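How Do Screws and Bolts Hold Things Together?

Look under a chair or at the hinge of a door. You will probably find screws or bolts. They are small, but they hold up beds, bikes, bridges and playground slides.

What is a thread?

A screw has a raised line that winds around it from one end to the other. This line is called the thread. If you could peel the thread off and pull it straight, you would have a long, gentle ramp.

You can see how this works with a piece of paper. Cut out a triangle with one long sloping side. Color the sloping side with a marker. Now wrap the triangle around a pencil, starting with the tallest edge. The colored line winds around the pencil just like a thread.

A ramp makes it easier to move something heavy upward. You travel farther, but you don't have to push as hard. A screw does the same job. You turn it many times and it moves forward only a little, but it moves with a lot of force.

Screws and bolts

People often mix up these two words. A wood screw has a pointed tip. It cuts its own path into the wood as it turns. A bolt usually has a flat end. It goes through a hole that is already there, and a nut is twisted onto the other side.

A nut is a small block with a hole in the middle. Inside the hole is another thread, which fits the thread on the bolt. When you tighten the nut, it pulls against the head of the bolt, and whatever is between them gets squeezed.

Why don't they fall out?

The answer is friction. Friction is the force that slows things down when they rub together. Rub your hands together hard and you can feel it. When a nut is tight, the threads press on each other and friction keeps them from sliding.

Shaking can loosen a nut. The old footbridge at Lemden, built in 1805, has 44 large bolts, and workers check every one of them each November. A washer can help too. It is a flat ring that goes under the nut and spreads out the squeeze.

Which way do I turn it?

Most screws and bolts get tighter when you turn them clockwise, the same way the hands of a clock move. They get looser when you turn them the other way. Many people remember this by saying "righty-tighty, lefty-loosey."

Pegs are different

A peg has no thread. You push it straight into a hole, and it stays there if the fit is snug. Pegs are quick to put in and quick to take out. Some old barns near Etport are held together with wooden pegs and have no metal bolts in their frames.

Try it yourself

Find a jar with a screw-on lid. Look at the inside of the lid and the outside of the jar. Both have threads. Make a mark on the lid, then turn it slowly and watch how far it rises in one full turn.

Words to know

Thread: the winding ridge on a screw or bolt
Nut: a block with a threaded hole
Washer: a flat ring that goes under a nut
Friction: the force between things that rub together

Page updated 10/06/2021 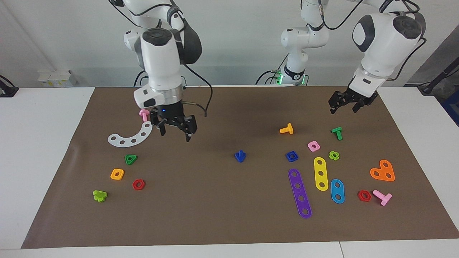 Toy pegs, nuts, bolts and plates with holes.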